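Boundary Stones of the Fairweather Estate: Field Report
Embla Solheim and Nobuhle Botha
October 27, 2018

2. Sources

The estate map shows 18 stones along the parish line between Bostora and Kikance. Each is drawn as a small square with a letter beside it. The written survey lists the same letters but gives distances only, in feet, from one stone to the next.

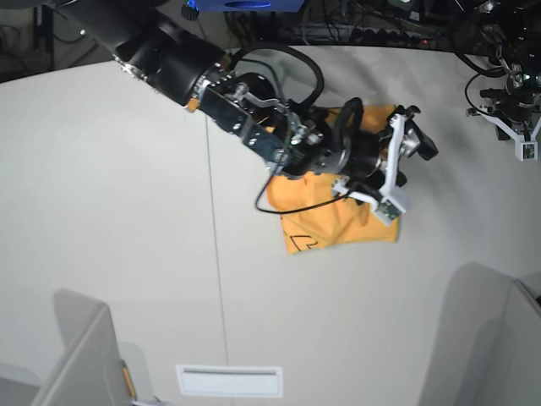

Stone F is placed 513 feet from stone E. On the ground the gap measured 577 feet. Stone G was found built into a field wall, with its letter facing inward and partly covered by lichen.

Distances were taped twice and the mean was used. Stones on the Emon side could not be reached in January.

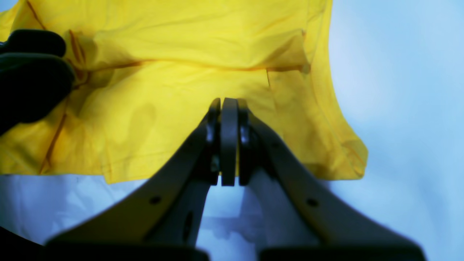

3. Condition of the Stones

Stone A leans to the north. Stone C is broken at ground level and the upper part is missing.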